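How to Melt Cheese Evenly on a Burger
Drukesska Kitchen Notes — updated 01/12/2020 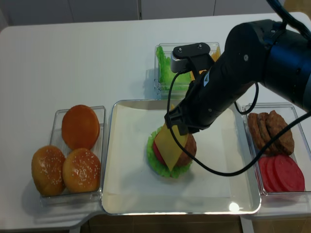 A square slice going onto a partly built burger.

A slice of cheese on a hot patty should soften across its whole surface, drape over the edge and hold there. In practice the center often melts while the corners stay stiff, or the slice turns oily and slides off. Both faults come from temperature and timing. This page covers choice of cheese, slice thickness, patty temperature, the covered-pan method and the order of assembly. It assumes a stovetop and a flat pan or griddle.

What happens when cheese melts

Cheese is a network of milk protein holding fat and water. As it warms, the fat goes liquid first. With more heat, the protein network loosens and the slice begins to flow. If heating continues, the network tightens again, squeezes out fat and water, and leaves a rubbery sheet in a pool of oil. The useful range lies between the second stage and the third.

Processed slices contain emulsifying salts, which keep fat and water bound together over a wide range. They tolerate overheating. Young natural cheeses such as Monterey Jack, mild cheddar and fontina also melt smoothly but have a narrower margin. Aged cheddar, aged gouda and other dry cheeses break easily and should be grated and blended with a milder cheese. Feta, halloumi and paneer do not flow at all and need a different treatment.

Equipment

Heavy skillet or griddle, cast iron or carbon steel
Lid or metal dome, tall enough to clear the patty by an inch
Thin spatula
Instant-read thermometer
Small cup or squeeze bottle of water
Tray lined with parchment, for resting and assembly

A glass lid works, but it clouds over within seconds and gives no view of the cheese. Avoid aluminum foil laid directly over the patties. It sticks to the slice when it sags.

Preparing the slices

1. Take the cheese out of the refrigerator when you begin shaping the patties. A cold slice takes longer to melt, and the patty keeps cooking in the meantime.

2. If you cut from a block, aim for an eighth of an inch. Two thin slices melt faster than one thick one and can be offset so that the corners point in different directions.

3. Separate the slices before the pan is hot and lay them on parchment. Do not stack them again.

4. Trim only if the corners reach well past the patty. Cheese that touches bare metal will brown into a crisp skirt. Some cooks want this, but it makes the patty harder to lift.

Cooking and melting

1. Heat the pan over medium-high until a drop of water skitters. Add the patties, season the top and leave them alone until the lower side has a dark crust.

2. Flip once. Scrape up the whole crust with the spatula held nearly flat.

3. Watch the internal temperature. Add the cheese when the reading is 8 degrees Fahrenheit below your target. Ground beef should finish at 160 degrees, so the slice goes on at 152.

4. Blot the top of the patty with a folded paper towel if fat has pooled there. The slice will float on standing fat and shift when the patty is moved.

5. Center the slice and press lightly at the middle. Contact matters, as an air gap slows melting.

6. Pour a teaspoon of water onto the pan, well away from the patties, and cover at once. The steam condenses on the cheese and heats it from above.

7. Check at 29 seconds for processed slices. Natural cheese usually needs longer. The slice is ready when its edges have lost their straight line and the corners hang down.

8. Confirm 160 degrees through the side of the patty, then move it to the tray.

Do not add more water if the first spoonful has boiled off. Lower the heat, keep the lid on and wait. A wet pan softens the crust built up in step 1.

Assembly

Toast the buns before the patties go in the pan. An untoasted bun takes up juice quickly and the bottom half fails first. Spread sauce on both cut faces, put lettuce on the lower half if you use it, and set the patty on top with the cheese facing up. Cold items such as tomato and pickle go above the cheese only after it has settled for a minute. Placed sooner, they chill the surface and the slice sets unevenly.

For a double, each patty gets its own slice. The upper patty holds heat against the lower slice, so the lower one can go on slightly later.

Some builds call for cheese on a patty that is already in the bun. This gives a softened slice, not a melted one. It works acceptably with thin processed slices and a patty straight from the pan.

Troubleshooting

Center melted, corners stiff: the slice is larger than the patty and was not covered. Use the lid, or rotate two thin slices against each other.

Oil on the surface: too long under the lid, or an aged cheese. Shorten the steam or blend with a younger cheese.

Slice slides off: fat or water under it. Blot before placing.

Cheese stuck to the lid: not enough clearance. Use a taller dome.

Patty overcooked by the time the cheese melts: the slice was cold or went on late. Start from step 1 of the slice section.

Holding

A finished cheeseburger holds for 4 minutes on an uncovered tray in a warm kitchen. Past that, the cheese forms a skin. Reheating under a broiler restores the shine but dries the edge of the bun, so take the top half off first.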